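Vetside Produce Sorting, known faults release

Grunirbridge build, README last touched Sun 18 March

What you get

1453 episodes of hand-held gripper demos, all tabletop, all produce going from a pile to a plate. We planned on 2000. The gap is explained under Known problems, which is the longest section, and it earned that.

Known problems

Left jaw slip. In January the left jaw on one tool began closing a little late. The width log said both jaws were fine. The width log reads one jaw and assumes the other is a team player. Affected episodes carry the flag jaw_lag. Don't train on them unless you want a policy that nudges potatoes.

Clock drift. The 2 tools drift apart over a long session. Anything past 10 frames of drift was pulled, and that is where most of the missing episodes went.

Tool collisions. Both tools work the same pile, and the Sullness checker only looks for contact between a tool and the table. It has never flagged a tool hitting another tool. We found those by ear.

Typical layout, with mushrooms, tomatoes and the big tan one that loads the jaws hardest:

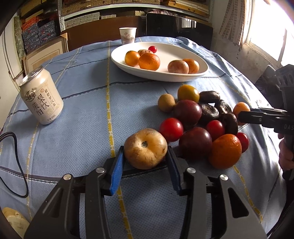

Before you use it

Run the Ambrose filter first. It drops jaw_lag and prints what it dropped. If it prints nothing, your path is wrong.

Faults go in the tracker with the episode number. "Looks weird" has been filed already.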